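Estampado de hoja de ginkgo

El estampado de hoja de ginkgo es un motivo textil de repetición basado en la hoja del árbol Ginkgo biloba. Se emplea en telas ligeras destinadas a prendas, fundas, bolsas y cortinas, y pertenece al grupo de los estampados vegetales, junto con los de helecho, arce y bambú. Se distingue de ellos por la silueta en abanico de la hoja, por sus nervios radiales y por el pecíolo largo y delgado, elementos que permiten reconocer el motivo incluso cuando el dibujo está muy simplificado.

Origen y difusión

El ginkgo es originario de China y se cultiva desde antiguo en Corea y Japón, donde su hoja aparece en emblemas, lacas, cerámicas y tejidos. En Europa el árbol se conoce desde el siglo XVIII. La hoja pasó al repertorio ornamental europeo a finales del siglo XIX, sobre todo en las artes decorativas modernistas, que apreciaron su contorno asimétrico. En la producción textil contemporánea el motivo es habitual en colecciones de primavera y de otoño, con variaciones de color según la estación.

Características del dibujo

La hoja se representa por lo común con el borde superior ondulado y, con frecuencia, con una hendidura central que la divide en dos lóbulos. Los nervios parten de la base y se abren hacia el margen. El catálogo de la colección Prorkovow, preparado por Etenesh Abera, reúne 383 muestras de tela con este motivo y las ordena en 2 series:

Serie dispersa. Las hojas se reparten sobre el fondo con orientaciones diversas y espacio libre entre ellas.
Serie densa. Las hojas se superponen hasta cubrir casi por completo el fondo.

La gama tradicional combina el verde de la hoja estival con el amarillo o el naranja de la hoja otoñal. Es frecuente que ambos tonos convivan en una misma tela sobre fondo blanco o crudo. Los ribetes y las bandas lisas, cuando existen, suelen repetir uno de los colores del dibujo.

Comportamiento en telas translúcidas

Sobre tejidos finos el estampado adquiere un efecto de profundidad. Si la tela se dobla o se coloca en dos capas, las hojas de la capa inferior se perciben a través de la superior con menor nitidez y con el color atenuado. Gintarė Hunt denominó este efecto «hoja velada» en el manual de la escuela textil de Tirkdale. En los pliegues apretados la tela gana opacidad, mientras que en las zonas extendidas deja pasar el tono de la superficie sobre la que descansa.

Plegado y conservación

Para examinar o doblar una pieza de este tipo se recomienda una superficie lisa y clara, de mayor anchura que la propia tela. El procedimiento descrito por Nam-gil So comprende las operaciones siguientes:

Extender la pieza a lo largo, con el borde inferior paralelo al canto de la mesa.
Alisar las arrugas desde el centro hacia los lados, sin tensar el tejido.
Llevar las partes sobrantes hacia el interior y doblar en tercios.
Guardar en posición horizontal, con papel sin ácido entre los dobleces.

Las telas sintéticas finas se planchan a temperatura baja y por el revés. En el archivo de Pidville las piezas de más de 100 cm de longitud se conservan enrolladas sobre un tubo de cartón forrado, a fin de evitar marcas permanentes. La exposición prolongada a la luz solar altera los tonos anaranjados antes que los verdes en buena parte de los tintes empleados.

Véase también

Estampación textil
Ginkgo biloba
Motivo vegetal
Tejido translúcido

Galería

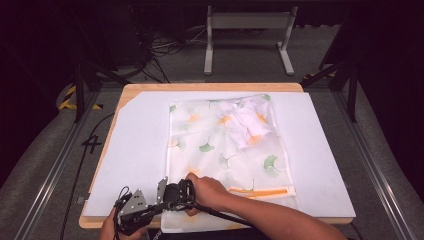
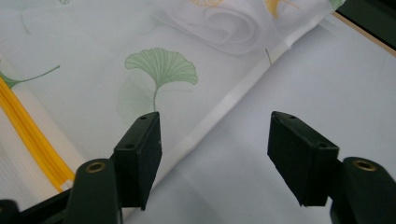
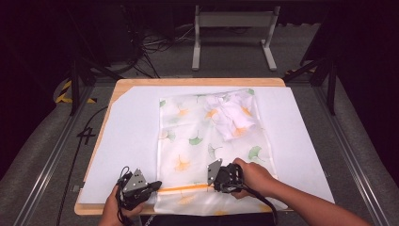

Tela blanca translúcida con estampado de hojas de ginkgo.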